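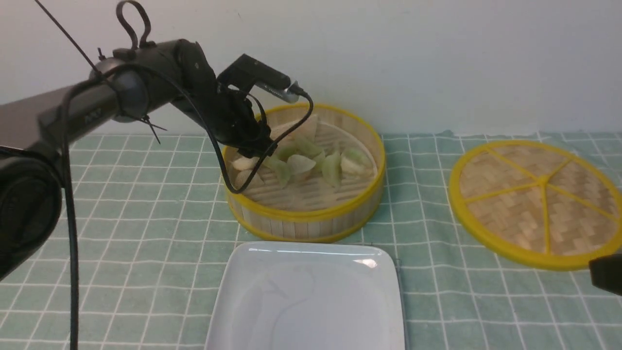

Figure 3. Bamboo steamer with cream-white and pale green dumpling-like pieces on a slatted floor.

4.2 Does spacing matter as much as we are told?

Advice on steaming dumplings is firm on one point: the pieces must not touch. Gebremichael repeats it, the Woker handbook repeats it, and neither offers a test. We doubt that the rule deserves its standing. Both sources appear to be passing along kitchen habit, and habit of this sort is rarely checked against a basket that was filled in a hurry.

The Eltthorpe survey is often cited in support. It gathered 1112 replies from home cooks in May, and most of those who reported torn wrappers also reported crowding. But the survey did not ask what the basket was lined with, or whether it was lined at all. A wrapper that sticks to bare bamboo strips will tear when lifted, however much room it has. We can't separate the two causes from these replies, and we don't think the survey's authors could either.

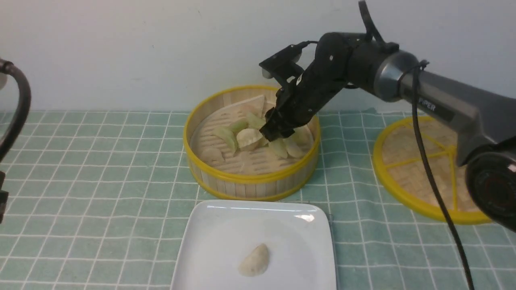

Color raises a second problem. Green and white dumplings are commonly mixed in one basket, and the Wirnwood protocol treats them as the same item for scoring. That seems careless to us - a wrapper colored with vegetable juice may well be made from a different dough. Until the doughs are matched, a difference in tearing between loose and crowded baskets tells us little.

Our own trial was small: 24 baskets, scored by 2 raters. It showed no clear effect of spacing once a liner was used. We would not lean on that result too heavily, as the raters disagreed often about what counts as a tear. The scoring sheet was revised on 7/23/24, and the earlier baskets were not scored again.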